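Numetora Kitchen Tasks: Progress Report to the Zeltville Fund
Period ending December
Prepared by Asmaa Tawfik, software lead

Summary

Work in this period went into the planner and the simulated kitchen it is tested in. The planner now runs end to end on the stove task. The perception module is behind schedule and will carry over into the next period. We have not touched the budget reserve.

Planner

At the last review the planner treated each arm as a separate problem and merged the two paths afterward. This produced long waits, and in some runs the arms blocked each other over the middle of the table. We replaced it with a single planner that handles both arms and both hands in one search. To keep the search small, it first picks a rough order of contacts (which hand, which object, in what order) and only then solves for joint motion.

Planning calls that used to time out on our office machines now return in up to 19 seconds. That is still too slow for replanning in the middle of a task. Most of the time goes into collision checks on the fingers, where every segment is tested against every object. Bepari, our subcontractor for geometry code, is writing a coarser hand model for the early part of the search. We have a first version but it rejects some good grasps, so it is switched off by default.

Simulated kitchen

The stove scene is finished and is now the standard test for any change to the planner or the controller. The layout has a frying pan, a hot plate, a separate control knob, a bowl and a dark wooden box on one table. The walls and floor are left plain. We will add texture and clutter when the perception module is ready to be tested against them.

Each nightly job runs 128 episodes with small changes to object positions. Failures are saved with the full plan and the contact log, so a developer can replay one without rerunning the whole batch. Asking for this earlier would have saved us a good deal of time in the summer.

The pan remains the hardest object. Its handle points toward the middle of the table, and the left hand has to come in over the end of it with the palm open before closing. If the thumb arrives first, the pan turns and the plan is no longer valid. The controller now checks thumb contact separately and backs off — this fixed most of the cases we had on file.
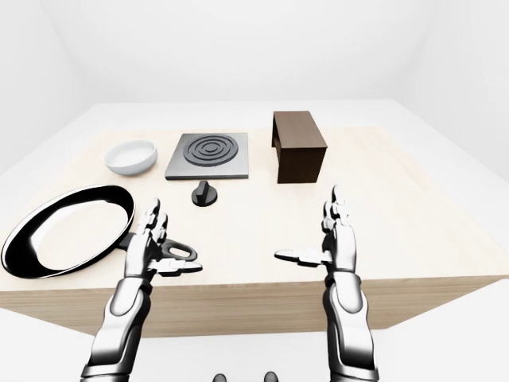

Perception

The pose estimator handles the box and the bowl well. It is weak on the pan, where the bright interior confuses the depth step, and on the knob, which is small. For now the planner reads object poses straight from the simulator, so none of the planner results above depend on perception. We know this has to change before the work moves to the Jetthorpe lab.

Staffing

We are 2 developers short of the original plan. One position is advertised. The other we propose to leave open and use the money for more of Bepari's time.

Next period

Bring planning time down far enough to replan during a task.
Turn on the coarse hand model by default.
Connect the pose estimator to the planner and repeat the nightly job with estimated poses.
Agree with Jetthorpe on the message format for the arm controllers.

We ask the fund to approve moving the perception milestone back by 6 weeks. The other milestones stay where they are.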